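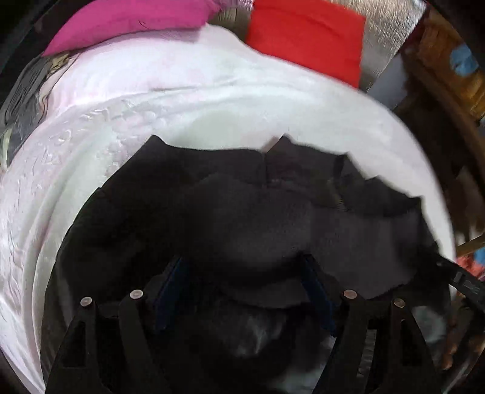 Dark material, hanging down.

I had been to the Ranell Playhouse in Sallard maybe a dozen times before I gave any thought to its curtain. Then I met Chi-keung Hsiao, and now I can't sit through a show without staring at the hem!

Hsiao makes and repairs stage drapes, and his workroom is the upper floor of an old seed store two streets from the theater. He started out in upholstery. "I was doing dining chairs," he says. "One day a man came in with a torn leg curtain from the high school and asked if I could patch it. I said sure. I had no idea it was going to be fourteen feet tall and that I'd have to open both doors to get it in."

He patched it on the floor, on his knees, and loved it. Other schools called. Then came a community hall in Skilness, and after that the Ranell, which seats 600 and had a main curtain older than most of the people who sat in front of it.

The new one took him from early spring until July. Finished, it weighed 800 pounds, and he gets visibly happy talking about why. "Weight is what makes it beautiful. A light curtain flutters, and you see every draft in the building. A heavy one comes in slowly and then it stops, and the whole room goes quiet."

A lot of that weight comes from fullness, the extra cloth gathered in at the top so the curtain falls in deep folds. Hsiao likes his generous. He pleats by hand against a marked board, pinning as he goes, and sews each pleat down onto heavy webbing. Over 600 feet of webbing went through the machine that year, counting the borders and legs, and he still has the end of the last roll on a nail by the window.

I asked him about nap, a word he had used so often that I was embarrassed not to know it. He laughed and pulled a scrap of velour across the table so I could run my hand over it, first one way and then the other. One way it felt smooth and looked a little silvery. The other way it dragged at my fingers and the color went deep. "Every panel has to run the same direction," he says. "I once sewed in a panel upside down. I had it all pressed and tied, and we hung it, and the lights came up, and there was a stripe like somebody had painted it. I went home and didn't eat dinner."

Most of his cloth comes from Qureshi, a mill agent he has bought from for years, and he insists on getting everything for one job from a single dye lot. Blacks are the hardest to match. "People think black is black. Put two next to each other under a work light. One's green and one's brown."

Repairs are still his favorite part of the week. He has found ticket stubs in hems, a child's mitten, and once a set of house keys sewn in with the chain. He writes the date of each repair on the back of the patch in laundry marker, and on the old Ranell curtain he found that someone before him had done the same, in pencil.

That curtain never got thrown out, by the way. Hsiao cut the good parts into 3 smaller drapes, and they now hang at the hall in Skilness. "Go see them from the balcony," he told me as I was putting on my coat. "The left one is the best. I got the folds just right on the left one."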